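Open Day at the Jovari Workshop

25/06/2023
Text and photos: Justinas Grīnberga

In May we received an invitation from Jovari to see how their people collect hand movements for teaching robots. We were 20 visitors, divided into small groups, and each group stayed long enough to ask many questions. Our host was Asger Sveinbjörnsson, who has worked on the project from the beginning.

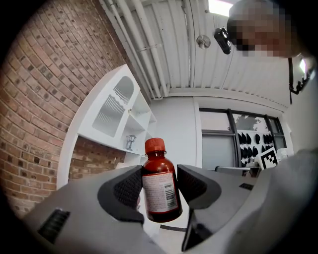 My own interest is in small objects, as I used to pack orders in a pharmacy warehouse and I know how easily they slip. Asger told us that the team practices with household things before anything more difficult. A brown glass bottle with an orange cap is a good test for the pads, which must hold it by the sides and keep it upright. Gunārs Paju from our group asked about the shape of the fingers, and the answer took quite a long time – there were 172 drawings before the present version.

The next part was work at the desk with both hands. Every recording at Jovari has a number, and on the day of our visit the list had reached 3,202. Blagoje Shehu keeps this list and also decides which recordings must be repeated. He said that new operators usually move too fast in their first week.

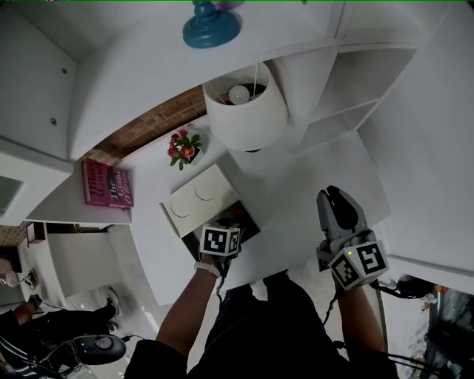
At the desk, with marker cubes at both hands.

After the desk work we had coffee and a short talk by Darnell Van Dusen about the software, called Moulin. It puts the movements of both hands on the same clock. I did not understand all of it, but the drawings on his slides were clear, and he was patient with our questions.

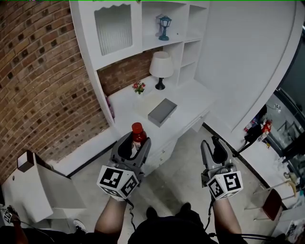
Can visitors try the grippers themselves?
Small groups of 3 can try them at the end of the tour, after a short safety talk. Please write to the workshop before you come, so that an operator can be free for you.

We thank the whole team for their time. Gunārs is collecting names for a second visit in the fall.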